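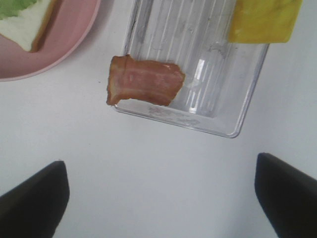
1/ Stivodberg has today published its revised parental leave and return-to-work policy. The policy applies to all 119 employees, in every office and on every contract type, including fixed-term staff. A short outline follows in this thread.

2/ The previous policy distinguished between primary and secondary carers. That distinction has been removed. Each parent is entitled to the same paid leave, whether the child arrives by birth, adoption, surrogacy or long-term foster placement.

3/ Leave may be taken in up to 4 separate blocks within the first two years. Employees are asked to give their manager eight weeks' written notice of the first block and four weeks' notice of any later one. Shorter notice will be accepted where a placement or birth occurs early.

4/ Superannuation contributions continue for the full period, paid and unpaid. Leave of any length counts as service for the purposes of annual leave, long service leave and eligibility for promotion.

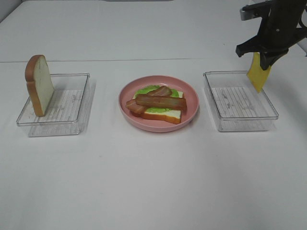 5/ On promotion, our February staff survey recorded a consistent concern: people returning from leave were being assessed against a full year's targets. Targets will now be adjusted pro rata before the review period opens, and the adjustment will be recorded in writing.

6/ Returning employees may work reduced hours at full pay for the first four weeks. Requests for flexible hours beyond that period will be answered within 5 working days. A refusal must be issued by a director and must state the business grounds.

7/ A one-off payment of $2,000 is available towards the cost of care during the return period. It may be claimed for childcare, before-school or after-school care, or travel by a family member who is providing care. Receipts are required – a statutory declaration will be accepted for informal arrangements.

8/ The policy was drafted with advice from Nendent, our external workplace relations adviser, and reviewed by the employee consultative group over three meetings. The group's written comments, and our responses to each, are on the intranet alongside the policy.

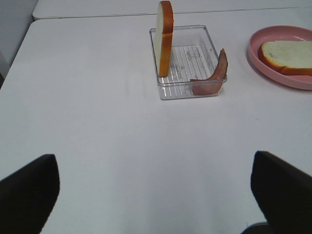
The tabletop, with a second white table beyond.

9/ Employees currently on leave will be moved to the new terms automatically if those terms are more favourable. Payroll will write to each person individually. Staff seconded to Jullodell remain covered by Stivodberg conditions for the length of the secondment.

10/ The policy takes effect on July 6, 2026. Questions from staff should go to the People and Culture inbox. Other employers who wish to adapt the document may request a copy through the contact form on our website.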